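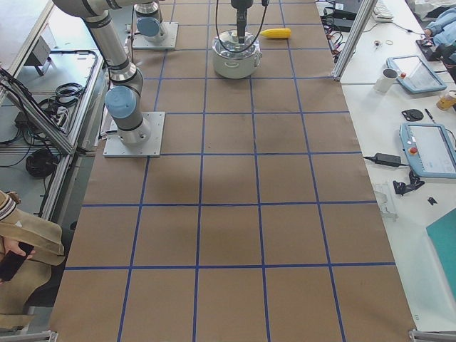 Lidded pot on the covered and taped work table.

Household goods collection: new arrangements for sorting and packing

The household goods service at Cidley has completed its first full month under the revised sorting arrangements. Members will recall that donated kitchenware was previously received, checked and shelved in a single operation, with the result that boxes often reached families in Kudham and Toltdale with lids missing or with glass and metal packed together. The service now handles each category separately, and a box is closed only when its contents have been checked against the printed list.

In April the service received 1,784 donated items, of which 1,000 were passed as suitable for immediate use. A further 510 were set aside for cleaning or for matching with a missing part. The remainder were unsuitable and were sent for recycling. The Board is grateful to all who gave, and in particular to the residents of Wong Street, whose collection filled the whole of the lower store.

Cooking pots remain the item most often requested. A pot with a well-fitting lid is of far greater use to a household than two without, and donors are asked to keep the two together, tied with string or wrapped in the same sheet of paper. Handles should be firm. Pans with a worn non-stick coating cannot be accepted. Glass lids are welcome provided that the rim is sound and there are no chips at the edge.

Tables used for sorting should be covered with paper before each session and the surface marked out in squares with tape. One item or set is placed in each square until it has been entered on the list. The paper should be replaced when it becomes torn or greased, and the tape renewed at the same time.

Glass bowls are to be dealt with before any heavier goods are brought to the table. They should be wrapped singly, packed upright and never used as containers for cutlery or other loose pieces. Toy food and play kitchen sets may also be given. They are packed in the children's box, separately from the family's own kitchen goods, and small pieces should be placed in a closed bag with the number written on the outside.

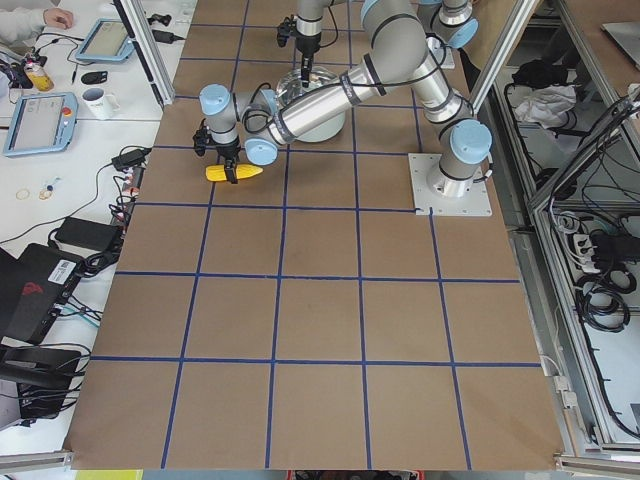

Mirjam Goossens has written to ask that the play food should travel in the same delivery as the pots and bowls, even if it is boxed apart. Her own children, she writes, had their toy vegetables out on the kitchen floor before the kettle was unpacked, and it gave the adults an hour in which to put the cupboards in order. The Board has considered the suggestion and agrees. From next month the children's box will carry the same reference as the kitchen box and will be loaded with it.

Donations may be brought to the Cidley store between 10 a.m. and 3 p.m. on any collection day. Larger quantities should be arranged with the office beforehand, as space in the lower store is limited. Saucepans of medium size, mixing bowls and tin openers are particularly needed at present. Knives should be handed to a member of staff and not left in a box.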